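2025年11月22日(土) 作業ノート 版画・印刷室

朝から、スタンプ用インクの紙へのにじみを調べました。先週の続きです。Taniaさん(Tania Kanagaratnam)は午後から来る予定なので、午前は一人で紙を切りました。紙は二種類、HedoraとRedskaです。どちらも名刺くらいの大きさにして、裏に鉛筆で番号を書きました。番号は前回と同じ付け方です。Hはそのまま、Rは下線をつける。前回、下線を忘れて後で困りましたので、今回は切る前に書きました。

インクはBansalの赤だけ使います。黒は8月の瓶がまだ残っていますが、ふたの周りが固くなっていて、結果を信用しにくいと思います。捨てるかどうか、Taniaさんに聞くこと。

押し方は手で、なるべく同じ力で押します。「同じ力」というのは自分でもあいまいだと思いますが、ばねのついた押し台はまだ修理中です。かわりに台所用のはかりの上に紙を置いて、針を見ながら押すことにしました。はかりの針は少し遅れて動くので、早く押すと行きすぎます。ゆっくり押すと、今度は押している時間が長くなって、インクが多く移るような気がします。ここは次に考えます。

Redskaは表と裏で手ざわりが違います。つるつるの方を表としました。Hedoraは違いがわかりません。光にすかしても、わかりません。
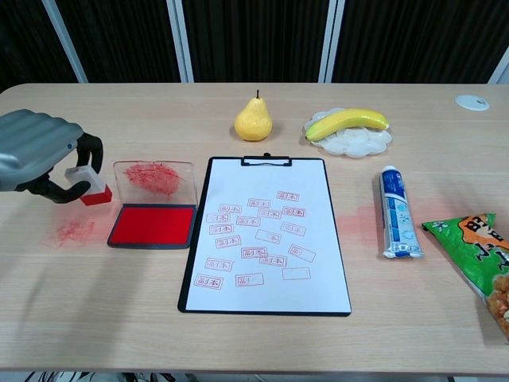
問 赤のインクは、押してからどのくらい待てば、さわっても大丈夫ですか。
答 Hedoraなら5分、Redskaのつるつるの面では100分を見てください。急ぐ時は上に薄い紙をのせて、こすらずに、上から軽くおさえます。

これはTaniaさんが来週の見学の人のために貼り紙にしたいと言ったので、先に文を作っておきました。日本語がおかしいところは直してください。「さわっても」より「触れても」の方がていねいでしょうか。

午後、二人で縁のにじみをルーペで見ました。Hedoraは繊維にそって細い毛のような線が出ます。字の角が丸くなります。とくに「印」の字の左側がつぶれやすいです。Redskaは縁がきれいですが、中の色がむらになります。Taniaさんは、むらの方が気になると言いました。私はにじみの方が気になります。使う人によると思うので、両方書いておきます。

パッドにインクを足した直後は、どちらの紙でも結果が悪いです。捨て紙に6回押してから始めると落ち着きました。前のノートには2回と書いてありましたが、足りません。前のページにも鉛筆で直しを入れました。

掃除について。Clastirerという洗浄液をTaniaさんが持って来ました。ゴムの面にはよく効きます。しかし、においが強いので、窓を開けないと頭が痛くなります。木の持ち手につけると色が少し変わりました(古い見本の判で試しました)。持ち手には使わないこと。布は白い方の箱に入れる。青い箱は油性の布だけです。

印刷室の湿度計、電池が切れています。今日の湿度は書けませんでした。朝は雨だったので高いはずですが、数字がないと比べられないので残念です。

次にすること
電池を買う(単四)
Redskaの裏の面も同じ番号で押す
押している時間をメトロノームでそろえる
黒の古い瓶、聞くのを忘れました。次に聞く

見本は引き出しの上から二段目、封筒に入れました。封筒の口はまだ閉じていません。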